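How to Budget for Your First Robot Arm (Start in the Simulator!)

So you want a robot arm for your shop or your classroom, and you've got a number in your head for what it's going to cost. I had one too. Mine was the price of the arm and nothing else, and I'd like to save you from the month I had after that.

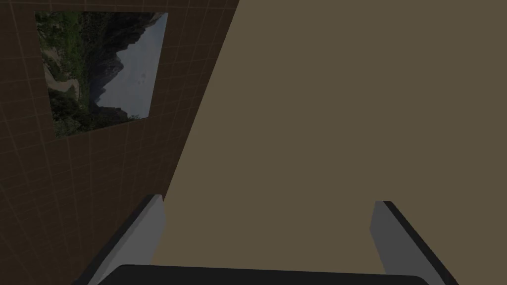

My budget was $3,000. I'd been looking at a small tabletop arm from Kalov, and I figured if I could stay under that I was set. By the time I had a real list, with the gripper and the mounting plate and a power supply I didn't know was separate, I was at $3,276 and hadn't paid for shipping. Not a disaster, but I had to go back and ask for more money, and that's no fun in December when everybody is closing their books.

What follows is how I'd do it now.

Step 1: Write down the one job

Pick a single task and describe it in plain words. Mine was "pick up a small part from a tray and set it in a fixture." Write the weight of the part, how wide it is at its widest, and how far it has to travel. Tape that to the wall. Every sales page you read is going to try to talk you into a bigger job (faster! heavier! two arms!) and you'll want something to look back at.

Step 2: Build it in a simulator before you get a quote

You don't need a pretty simulation. Plain surfaces are fine. What you need is the arm, the gripper, a table at the right height and your part at the right size. If you can't find the exact arm you're shopping for, use one with a similar reach and make a note of the difference.

Put a virtual camera on the wrist if you plan to have a real one there, and spend some time looking through it. This is the part I skipped the first time, and it cost me. Some questions to work through:

How much of the view do the fingers take up?
Can you still see the part right before you close on it?
Does the camera end up staring at a wall when the arm is in its resting position?
Would a second camera, fixed over the table, do the job better?

I went back and forth on that last one for ages. A second camera means another mount, another cable and another line on the order form, so it's nice to find out before you've spent anything.

Step 3: Price the gripper by itself

Grippers are where my budget went sideways. Olbridge sells theirs without fingers, and Kilau includes one set but charges for the adapter plate. Neither one is hiding it, you just have to read the whole page - I hadn't. Ask each seller for a quote that includes fingers, adapter, cable and any software license, all on one sheet.

Check the opening width against the number you wrote down in Step 1. You want room to spare on both sides, especially if your parts don't always land in the same spot.

Step 4: Add the boring stuff

Grab a blank spreadsheet and give each of these its own row, even if you think the answer is zero:

Table or stand
Mounting plate and bolts
Power supply
Emergency stop
Camera, camera mount, cables
Spare fingers
Shipping and duties
Your own time for setup

Then add 10 percent on top of the total. I know, I know. Add it anyway.

Step 5: Ask about lead times and returns

Kälin quoted me 60 days on one part, which I'd assumed was sitting on a shelf somewhere. If you have a deadline, ask for the delivery date in writing and ask what happens if the thing doesn't fit. Some sellers will take back an unopened gripper. Fewer will take back an arm.

Step 6: Go back to the simulator with the real numbers

Once the quotes are in, swap in the actual finger length and the actual table height and run your one job again. It took me an afternoon. I ended up moving my whole stand closer to the tray (on screen, thank goodness) and that let me choose the shorter arm, and the shorter arm paid for the spare fingers.

When all of that lines up, send the order. Keep the spreadsheet open, though - you'll want it again when the cables arrive and they're the wrong length.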